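4.2 Clutter, storage and self-reported tidiness

The claim that storage containers reduce household clutter is repeated often and tested rarely. Our survey in Predmont and Plidard drew 1,475 usable replies from 2,000 mailed forms, and we found little to support it. Respondents who had bought bins in the past year rated their homes as tidier, but their room inventories were no shorter than those of other respondents. 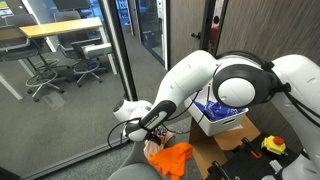 Figure 3. White plastic storage bin with handle cutout, on a cardboard box.

The Histell scale may explain part of the gap. It asks whether items "have a place," and a person who owns a bin can say yes whatever the bin contains. We doubt that this measures tidiness at all. Chairs are a harder case. Cloths and towels left over a backrest count as clutter on the scale, yet many respondents treated the chair as the proper place for them.
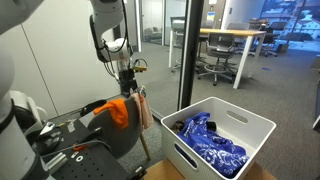 One Plidard respondent wrote in the margin that a chair is a shelf you can sit on, and that she had marked "no clutter" for that reason. We kept her answer as given. Recoding such replies, as Athanasiadis did, assumes that the researcher knows better than the household what belongs where. Item 2 of the scale has the same weakness, and we left it out of the main model.

Textiles were the most common bin contents in the 300 homes that completed an inventory. Few respondents sorted them, and labels made no difference we could detect.

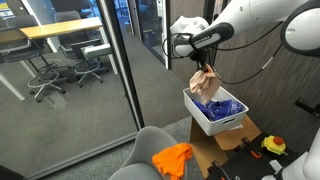

Another respondent objected that sorting was never the point, and that she only wanted the laundry off the floor by Wednesday. Her reply fits our data better than the usual account does. We would still be cautious, as the inventories were filled in by the households themselves and we made no visits to check them.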